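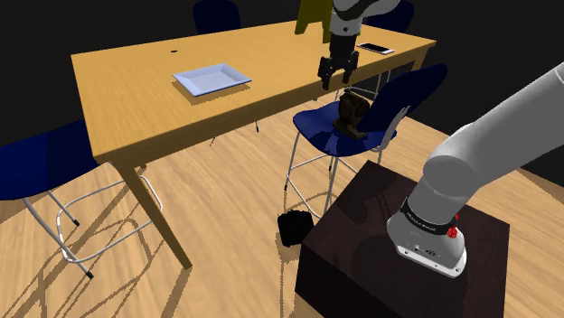 Skerkosska, spring walkaround before launch
May 16, 2019
Checked by Volodymyr Pasichnyk, Kokombridge town wharf

Hull, port side: OK. New paint looks terrific from the dinghy!
Hull, starboard side: OK. Light rub marks under the second fender. Leave them for December haul-out.
Bilge pump, forward: OK. Picked up on the first try.
Bilge pump, aft: FIX. Float switch sticks. I cleaned it twice and it still hangs up, so let's just put in a new one.
Engine hours: 2607. Oil changed, belts tight, and she sounds so much smoother than last year (Ok-hee, your new mounts are a joy).
Tow line: OK. All 100 feet laid out on the wharf and gone over by hand. No chafe, splice is beautiful.
Tow bitt and bolts: OK. Retorqued.
Life jackets: OK, but one whistle is missing.
Fire extinguishers: OK. Galley gauge in the green, wheelhouse too.
Flares: FIX. Out of date. Order before we take the barge anywhere.
Running lights: OK except the stern light, which flickers when you tap the housing. Probably the ground.
VHF radio: OK. The Prandari answered loud and clear from across the harbor!
Anchor and chain: not checked, locker was blocked by the spare fenders.

Ok-hee Ma to recheck the float switch, stern light and anchor locker and initial this sheet.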